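Notes for week 2, Small Spaces: the bookshelf
Tutor: Renji Matsuda

I love this week! Shelves look like the dull part of the unit, then people start arguing about spines and the whole room wakes up.

**Before class**

- Read the Pestwood chapter on open storage (the Hayashi one can wait).
- Bring 4 books you own, different sizes and colours if you can.

**Ideas to play with**

*Group by weight of colour.* Dark covers sit happily on a lower tier and pale ones feel lighter up top. Try it the other way round too, it's great fun when it works.

*Lay books flat.* A flat pile gives you a little platform and makes a big cover part of the display. Lettering matters here: a short title in bold capitals reads right across a room, while a longer one in small type rewards a closer look.

*Leave some shelf bare.* Half a tier with nothing on it is a perfectly good choice, especially on a small unit.

*Use the sides.* A pocket or cup in the shelf's own colour almost disappears, and it's so handy for pens and bookmarks.

Pale green two-tier shelf, white books and a side pocket:

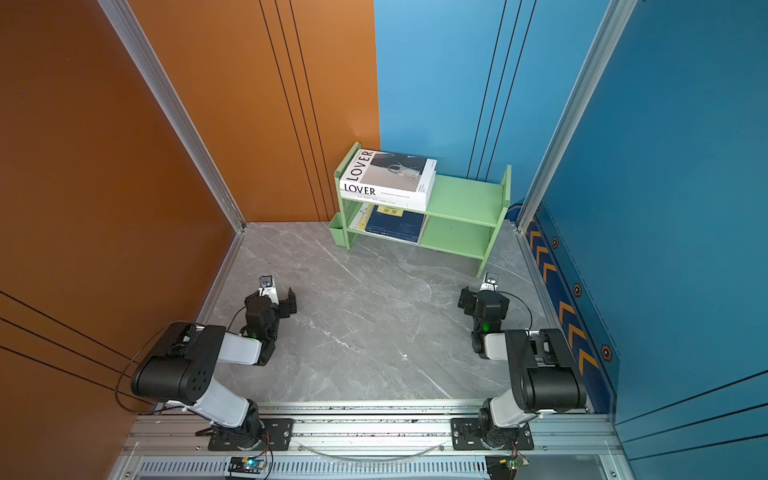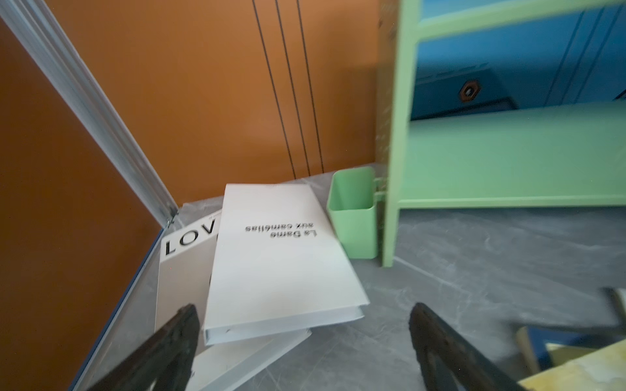
**Exercise**

In pairs, style one tier using both sets of books, then swap and restyle your partner's. Sketch each version in your journal and jot down your favourite spine. Guangming Hao has the spare Adholm shelves if we run short.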